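## Section 4: Setting Up Your Rinley Chore Board

Welcome to the fun part! Your Rinley board is out of the box and charged, so now you get to fill it with rooms and jobs.

1. Hold the top button for 2 seconds until the screen lights up.
2. Pick **New Home** and type a name. Anything goes (we called our test one Undthorpe, and we still love it).
3. Add your rooms one at a time. Start with the one that gets messy fastest!

**Note:** The board holds up to 9 rooms. If you have more, pair up small ones, such as a hall and a closet.

4. Open a room and tap **Add Jobs**. There are 70 ready-made jobs to choose from, and you can write your own, too. For a dining room, try "wipe the table," "push in the chairs" and "sweep the floor," then set how often each one comes up. 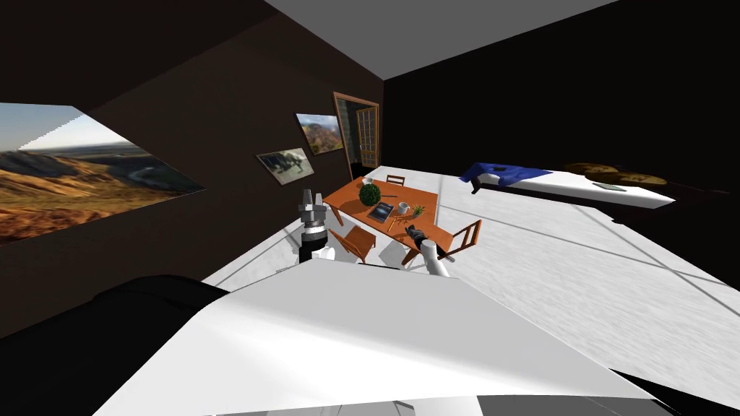

5. Tap **Share** and let everyone in the house pick an icon and a color. Kids really get into this step, so leave plenty of time for it!
6. Press **Save**. You'll hear a short chime, and the first day's list pops right up.

**Caution:** Don't spray cleaner straight onto the screen. Put a little on a soft cloth and wipe gently, keeping clear of the charging port.

### If the list doesn't appear

Check that at least one job has a day set. Still blank? Hold the top button again and let the board restart. Your rooms will all be there when it comes back. If you see code 411, the clock isn't set: go to **Settings > Clock**, enter the time and press **Save** once more.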